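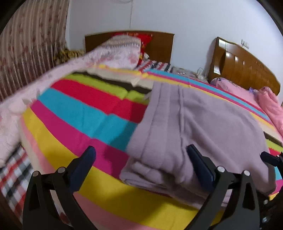 Ticket: Waistband won't stay flat after folding
Product line: Poda soft wear
Opened by: Carys Samuel
Handled by: Huw Craddock, Brarnenau Help Desk
Opened: 2023-05-04
Status: Solved

Carys Samuel wrote:
Hi! First, I love this stuff and live in it from the moment I get home. My trouble is folding it. I do all my laundry on the bed, and whatever I try, the wide gathered part at the waist pops back up and the rest slides off to one side. By the time I get it to the shelf it's a ball again. My shelf is 11 inches high and I'd like to fit a stack on there - right now I get 2 pieces and a landslide.

What I've tried so far:
Folding in half lengthwise, then in thirds. The waist end is far thicker than the other end, so the stack leans.
Rolling from the waist down. Tidy for a minute, then it unrolls.
Rolling from the other end. Better, but the roll comes out fat.
Leaving a heavy book on top overnight. Flat in the morning, puffy by lunch!

Also, what do I do with the elastic? I never know if it goes inside the fold or stays out.
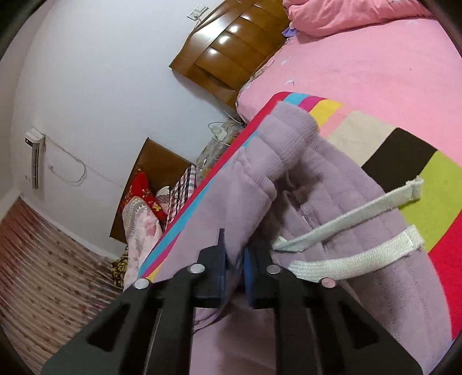 Attachment 1: purple fabric bunched up on the striped cloth, white elastic straps on the right.

Huw Craddock replied:
Hi Carys, what a great write-up, and that striped cloth is a joy! You're very close with the roll from the other end. Please try this:

1. Lay it face down and smooth it from the middle out with your palms. Take your time over the seams.
2. Tuck any drawstring inside.
3. Lay the elastic straight across the fabric, without stretching it, and fold over it.
4. Fold lengthwise once only. No thirds.
5. Bring the thin end up to just short of the waist, then fold the waist over the top so it closes the bundle.
6. Stand it on its edge on the shelf, folded side up.

Please skip the book. Pressing hard won't help with thick fleece, and it can leave a crease down the front. If you tumble dry, use low heat for 22 minutes and fold it once it has cooled. We wash ours at 40, inside out.

Carys Samuel wrote:
Oh, this is so good! Step 5 did it. I had been starting with the waist every single time. I redid the whole pile, plus an old Upadhyay robe that has never once stayed folded. The Elthorpe blanket is still a monster, but I'm going to try it on the floor where there's more room.

Huw Craddock replied:
Love it. For a blanket, fold lengthwise twice before you bring the ends in. Marking this one solved - reply here if you'd like it opened again.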